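Monday, October 4, 2021

Getting Mum's old camcorder tapes onto the computer

I've been promising to do this since before the last house move, and I finally ran out of excuses. There was a box of MiniDV tapes under the spare bed, another behind the hoover, and a carrier bag full of the little compact VHS ones that need the adaptor. All of it is family stuff. Birthdays, the caravan, a great deal of my uncle's garden in Tullthorpe.

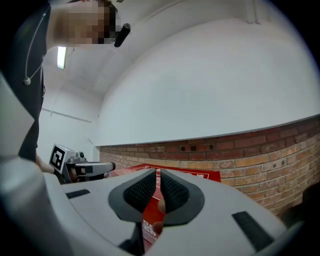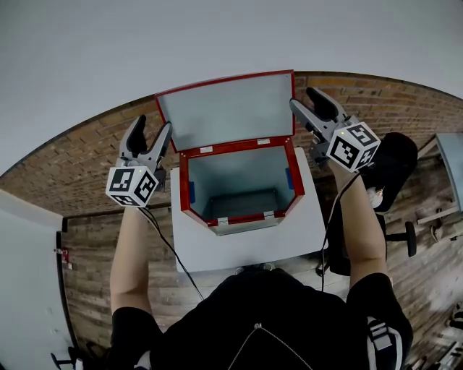

Black top, both times.

So, the tapes. I started with the MiniDV ones because I'd read they were the easy ones, and they would have been if any computer I own still had a FireWire socket. Mine hasn't. I ended up buying a second-hand desktop from a man called Paavo Heiskanen, who sells old office machines out of his garage and was very patient with me on the phone. It's slow, it's beige and it sounds like a hairdryer, but it has the right hole in the back and I love it.

The thing I hadn't grasped is that MiniDV is already digital. You aren't recording the picture off the tape so much as copying it across, and you have to do it in real time. An hour of tape takes an hour. I set one going before breakfast and one going before bed, and the rest fitted in where they could. The files are enormous (I kept the originals as they came off, and made smaller copies for sending round the family) and I filled my first external drive by the middle of July.

For capturing I used a program called Jullitz, the free version, which looks as if it was last updated when I was at school. It does one very nice thing — it starts a new file every time the camcorder was stopped and started again, so you get each little clip separately with the date on it. Well, you get a date. Dad never set the clock after changing the battery, so my eighth birthday apparently took place several years before I was born.

If you're doing the same, wind each tape all the way to the end and back again before you play it. They've been sitting still for years and they stick. I didn't do this with the first one and got a picture full of little squares all through my cousin's christening. Wound it twice, played it again, and it was nearly perfect. There's still one bad patch during the hymn, which my cousin says is no great loss.

The VHS-C tapes were much more of a fight. You need a player, and a player that works, and then a little box that turns the signal into something the computer understands. My first box was a cheap one and everything came out with the sound drifting, so that by the end of a tape people were opening their mouths and the words turned up later, like a badly dubbed film. I put up with that for far too long, fiddling with settings. Then Consuelo Tello from the Brastow forum told me to stop fiddling and buy the Nasution one. It was £70, which hurt, and it fixed the sound straight away.

She also told me to switch off the player's own picture sharpening, which was buried in a menu I could only reach with the original remote. I didn't have the original remote. I do now, and I'm not saying what I paid for it.

Then there's naming everything. I've got 1,132 clips, and left to itself the program calls them all "untitled" with a number after. I tried to be clever and invent a system with codes for people and places, and gave up on it in an afternoon. Now it's just the year, the place, and a few words, so "1996 Tullthorpe dog in pond". You can search for that. My sister can search for that, more to the point, and she won't be reading any instructions.

I've put the lot on two drives, one here and one at my sister's. I did think about discs as well, and I burned 8 of the best bits onto DVD for Mum, because she likes having something to put in the machine and she won't watch things on a tablet. She's been through the caravan one so many times she now does the commentary along with Dad.

Still to go: the cine film, which I'm sending away as I don't trust myself with it, and one tape with no label and a snapped hinge. I've ordered an empty shell to move the reels into. The screws are minute. If anybody has done this before and has tips for keeping hold of the springs, please leave me a comment.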